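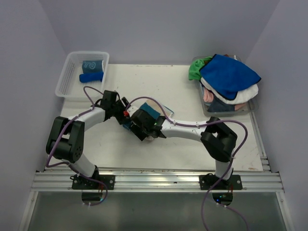 How do I get the sour smell out of towels that are already clean?

Posted by Theano Xenos, 3 July 2020

We moved into an apartment in April and the washer came with it, a front loader made by Larley. The old place had a top loader that was older than me and I never had a problem. Since the move all of the bath towels and most of the dishcloths smell fine when they come out of the dryer, and then smell sour again as soon as they get damp. You dry your face and it smells like a wet dog. The sheets and clothes are okay.

What I have tried so far:

More detergent. I went from one cap to nearly two. Worse, if anything.

Fabric softener, the Zorow lavender one. The towels smelled like lavender and wet dog.

Washing on warm instead of cold. No difference I can tell.

Leaving them on the balcony in the sun for an afternoon. This helped for one use.

The water here is hard, going by the crust on the kettle. The bathroom has no window, only a fan, and towels hang on two hooks behind the door. There are two adults and a kid. I wash towels once a week, all in one load, and the load is pretty full.

I would like to avoid throwing them all out. Half of them were a wedding present and they are good thick cotton. I would also like to avoid bleach because several are dark colors. Do I have a towel problem, a washer problem or a bathroom problem? And is there an order I should go in? I don't want to do all the towels and then find out the machine was making them smell.

Also, my mother-in-law says to boil them. I don't own a pot that big.

dryline_pete

You have some of all three, but start with the machine. If the washer is dirty you will be putting the smell back in each time.

Pull back the rubber gasket around the door and look in the fold at the bottom. On a front loader that nobody has cleaned, there will be gray slime in there, hair, maybe a sock. Wipe it out with an old rag and hot water with a little dish soap until the rag comes away clean. Get right around to the top of the ring, where people forget. Pull the detergent drawer all the way out (there is usually a tab you press down at the back) and scrub it in the sink, and wipe the slot it came out of.

Next is the drain filter. It is behind a small door at the bottom front on most front loaders. Put down a baking pan and a towel you don't care about, open the little hose first if there is one, let it drain, then unscrew the filter slowly. Rinse it and screw it back in tight. If you skip the pan you will be mopping. I do mine every couple of months. The first time on a machine you inherited can be bad, so open a window.

Then run it empty on the hottest cycle it has. Some machines have a tub clean setting. Use washing machine cleaner from the store or plain powdered oxygen bleach in the drum. Oxygen bleach is a different product from chlorine bleach. If the water in the drum still looks gray or smells when you stop it partway, run it a second time.

After that, the towels. What you are smelling is body oil and old detergent and softener that has built up in the cotton, with bacteria living on it. Adding detergent makes the layer thicker. So does softener, which also makes towels worse at soaking up water. Stop using it on towels completely.

To strip them out:

Wash a half load of towels on hot with a normal amount of detergent and no softener.

Fill a bathtub or a big plastic tote with the hottest tap water you can get, and dissolve oxygen bleach powder in it, going by the amount on the box. Put the towels in and push them under. Leave them for a few hours or overnight. Stir now and then if you are passing by. The water will turn a color you won't like.

Drain, squeeze them out, put them back in the washer for a rinse and spin, then another rinse.

Dry them all the way. Thick hems hold water after the middle feels dry, so check the hems.

Keep the dark ones in their own soak. Oxygen bleach is okay on most colored cotton, but check the label and try a corner first. Don't mix it with vinegar in the same tub, and don't let anything with chlorine bleach near vinegar or ammonia at all.

On temperature, look at the manual and see what your cycles really are. On a lot of machines warm is only 40 Celsius, and some have a sanitize or boil wash that goes up to 90. You don't need the top one every week. I use the hottest cycle on white towels once in a while and regular hot the rest of the time. Anything with elastic or a printed border stays out of that one.

That is also my answer on boiling. A 90 degree cycle, if you have it, gets close enough without a pot. Boiling dark towels on the stove would take a lot of color out of them.

Leave the washer door and the drawer open a few inches between loads. If you have a small kid, find a way to keep the kid out of it, or take a latch that holds the door just ajar.

marigold in 4B

vinegar!! Half a cup in the rinse, I've done it for years and my towels are lovely. Put it where the softener goes. Also hang them outside whenever you can.

Oh and don't leave them sitting wet in the machine after it finishes. I set the timer on the stove or I forget every single time, and then it's another wash.

R. Stamatopoulos

Pete's steps are right and I would follow them in that order. I ran the laundry at a small hotel for nine years, so I will add the parts about loads, hanging and sorting, because that is where I think your smell will come back from.

Your load is too full. Towels take on a lot of water and a front loader doesn't use much to begin with. If the drum is packed, the ones in the middle get damp and warm and that's all that happens to them. Dry towels should fill the drum loosely to two thirds at most. You should be able to put your whole arm in above them. If that means two loads a week, do two smaller ones a few days apart instead of one large one.

Measure the detergent. Don't go by the cap, the lines in those caps are hard to see and the top one is for a very heavy load. With hard water you do need somewhat more than a person with soft water does, and the box or bottle should have a line for it. Powder generally does better than liquid in hard water. A water softening powder helps too. I used one called Celteo and it was fine, but I can't say it was better than any other. Add an extra rinse if the machine has that button.

I'd go easy on the vinegar. A little now and then is harmless enough to the towels, but some washer makers advise against regular use because of the rubber parts, so read what your manual says.

Two hooks for three people is the next problem. A towel on a hook is folded over itself and touching its neighbor, and in a room with no window it will still be damp at bedtime. Put up a bar, or one of those over the door racks with several rails, so each towel hangs open in a single layer. Run the fan during the shower and for a good half hour after it. Leave the bathroom door open when no one is in there. Hold a sheet of toilet paper up to the fan grille. If it doesn't stick, the fan isn't pulling and the landlord should look at it.

Don't put damp towels in a closed hamper. Hang them over the edge of something until they are dry and then drop them in. An open basket or bin with holes in the sides is better than a lidded one. I kept kitchen cloths apart from bath towels as well, from the bin right through to the wash. Dishcloths pick up grease and food, and grease is what you are trying to get out of the other load. Ours were changed daily and washed hot. At home I keep a small stack by the sink and take a new one each morning.

For storage, make sure they are fully cool and dry before they go in the closet. Folded or rolled makes no difference to the smell. Rolling fits more in a shallow basket and folding stacks better on a shelf. Put the fresh ones at the back or the bottom so the same four don't get used all the time.

How to tell whether it worked: don't do the whole set at first. Clean the machine, strip two towels, dry them, then wet a corner of each with warm water and leave them in a heap on the counter for an hour. Smell them. If they are fine, do the rest. If they are still sour, soak again before you blame the washer. A very bad towel can need two or three rounds. If one is still sour after three, cut it up for floor rags. Thick cotton makes good ones.

Theano Xenos

Thank you all. The gasket was disgusting and there was a baby sock in it that is not ours. I've run the empty hot cycle twice and have two towels in the tub now. The fan didn't hold the paper, so I have written to the landlord. Will come back when I've done the wet corner test.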